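Subject: Re: [lutville-swap] white desk and vanity

2020-02-08, a list member in Jostport wrote:
> Is the white vanity still up for grabs? Does it come with the oval mirror?

Yes and yes! The mirror stays with it — I wouldn't dream of splitting them up. I'm asking 124 for the vanity and 200 for the desk (drawer and shelves included, sunflowers not).

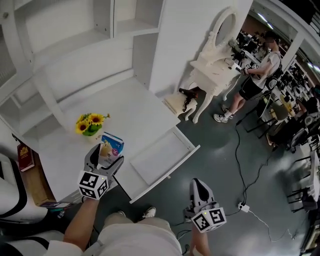
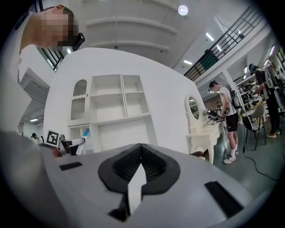 Pickup is on the Pilkington side, and you'll want 2 people for the stairs. I can hold it until March with 20 down.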